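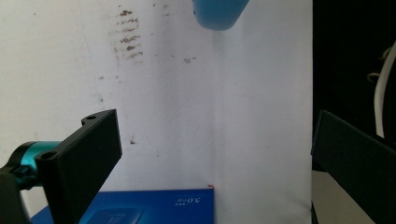 Durstead wrote in to ask whether an eraser sponge will take the sheen off eggshell paint, and said two brands had already left dull patches in a hallway. The short answer is yes, any of them will if pressed hard enough. The longer answer depends on the density of the foam, and the Skundarus 300 is denser than most.

The 300 is a melamine foam block sold in packs of 4. It has no detergent in it and no backing layer. Melamine foam cleans by abrasion, in the same way as very fine sandpaper, so the useful questions are how much of the mark it removes, how much of the paint goes with it, and how long the block lasts before it crumbles.

I used one pack over most of November on three interior finishes: flat latex, eggshell and semigloss. All of the paint had been up for at least a year. The marks were shoe rubber, pencil, cooking grease and dried coffee.

Semigloss gave no trouble. Every mark except the grease came off with light strokes, and the surface looked the same afterward under a lamp held at a low angle. Grease smeared at first and needed a wipe with dish soap before the block did anything useful. The instructions say to pre-clean greasy areas, in small print on the inside of the sleeve, where most buyers will not look.

Eggshell was mixed. Pencil and coffee came off cleanly. Shoe rubber took more passes, and by the time it was gone there was a slightly burnished spot that showed from the side. Durstead's patches are probably the same thing. Working outward past the mark with fading pressure made the edge harder to see, but did not remove it. On the next spot I stopped when the rubber had faded to gray and finished with a damp cotton cloth, and that left no shine.

Flat latex should not be cleaned with this product unless there is touch-up paint on hand. Color came off on the block in the first few strokes. The mark went too, but the cleaned area was smoother than the wall next to it and caught the light differently.

Wear was better than expected. The first block kept its edges through the semigloss test and began to tear at one corner on the eggshell. The Eltent block I had been using before was softer and shed crumbs along the baseboard from the first use. It was also gentler on eggshell, and it needed more strokes for the same result.

The 300 holds a lot of water. Squeeze it flat between the palms and do not wring it, as twisting splits the foam. A block that is too wet will send gray runs down the wall, and these dry into lines that have to be cleaned in turn.

Skundarus also sells the 323, which is the same foam bonded to a stiff pad. I tried it briefly on the semigloss. The pad makes it easier to hold and much harder to judge pressure with, and I would keep it for tile and sinks.

For semigloss trim and doors the 300 is a good buy. For eggshell, test it behind a door first and use the lightest stroke that works. For flat paint, buy a roller.

Rating: 4 out of 5 on semigloss, 2 out of 5 on everything else.

Related reviews
Abdella Wall and Trim Spray
Eltent Soft Foam Blocks, second look
Touch-up pens for interior latex
Microfiber or cotton for painted doors
Skundarus Grout Brush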